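New Practice Guide Covers Reflective Obstacles for Mobile Manipulators

20 Dec 2018

A practice guide on operating mobile manipulators in rooms that were not laid out for robots was published this week by the Dalton Working Group on Service Automation. The document, designated DG 136, applies to robots with an arm and a gripper that work in storage rooms, gyms, clinics and similar indoor spaces.

DG 136 contains 29 requirements and a longer set of recommendations. It replaces a draft circulated in July, which drew 797 comments from integrators and site operators. Most of the comments concerned obstacle detection at short range, and that section has been rewritten.

The main change deals with polished metal. Under the draft, a site survey had to list glass and mirrors only. The published text adds chrome poles, bare tubing and door hardware. These surfaces can return false depth readings, or none at all, when a sensor is close to them. Operators must now mark each such item on the site map and set a minimum approach distance of 100 mm for the arm, unless contact is part of the task.

A second group of requirements covers items that are leaned, stacked or folded. Folding tables on edge, upright mats and thin rods are to be treated as movable, even if they have not changed position between surveys. The map must be checked again before each work session - a daily check is not enough where people share the room.

Soft goods are handled separately. Bags with straps and bunched fabric are classed as snag hazards, and the guide calls for a force limit on the wrist joint during any motion near them.

Two integrators, Lelov and Varnel, tested the draft procedures in small equipment rooms. 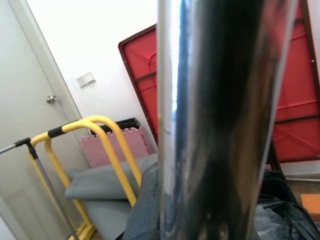
View from the wrist camera in a storage room, with a chrome pole at close range and a folding table against the wall.

According to the working group, survey time was the most common complaint from test sites. The published version allows a short form for rooms with a single door and no public access. The short form still requires entries for reflective surfaces.

Compliance is voluntary. Ginting, which certifies service robot installations, said it will accept DG 136 survey records as supporting evidence but will not require them. A supplement on low light operation is in preparation - no release date has been set.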